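How a school buys a robot arm

Buying a robot arm is a bit like buying a bicycle. The bicycle has a price, but then you need a helmet, a lock, a pump and somewhere to keep it. People who buy robots have to think about all the extra things as well, and they write them down in a plan called a budget.

Let's follow a made-to-order plan from Dostness School. The school wants an arm that can pick up small things from a table. It has £2560 to spend.

Start with the job

Before looking at prices, the school writes down what the arm has to do. Which things will it pick up? How heavy are they? How far away will they be?

Shape matters a lot. An apple is round and can roll. A tall bottle can tip over. A spray bottle has a nozzle that sticks out at the top. An arm that is good at picking up one of these may need practice with the others.

Try it on a computer

Many robot teams test their ideas on a computer first. They use a program called a simulator, which is a bit like a video game. It draws the arm, the table and the things on it, and works out how they would move.
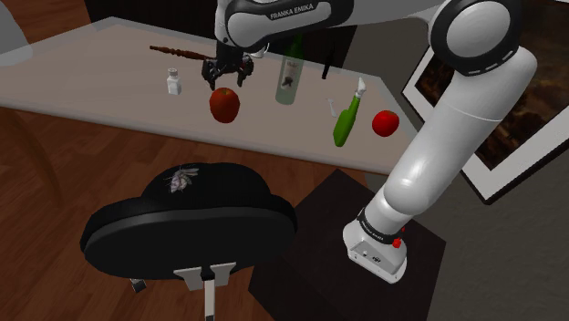

Moving a table in a simulator costs nothing. You can put the arm on one side, see what it can reach, and then try it on the other side. If a bottle falls over, you press a button and start again. No glass to sweep up!

A simulator can't tell you everything. A real apple might be bruised or sticky, and a real table might wobble. But it helps you find out what size of arm you need before you pay for one.

Add up the costs

The school chooses a small arm called the Rollow. Here is its shopping list:

Rollow arm, with a gripper: £2000
Strong table to bolt it to: £217

That makes £2217. Take it away from £2560 and there is £343 left.

The school would also like the Retik safety screen, which costs £478. Can it afford the screen? No, it is £135 short.

What can the school do? It could look for a cheaper table, but that would save £217 at the very most. A weak table is a bad idea anyway, as the arm would shake. It could buy a smaller screen. Or it could wait until March, when there will be more money.

The school decides to wait. A robot arm should not be switched on near children until the safety parts are in place, so the screen has to be bought with everything else.

Don't forget later

Some costs come after the robot arrives. Gripper pads wear out. Cables get damaged. Someone has to learn how to use the arm, and lessons may cost money too. The school will keep a little back each year in a fund for repairs.

Words to know

Budget: a plan for how money will be spent.
Gripper: the part of a robot arm that holds things.
Simulator: a computer program that copies how real things move.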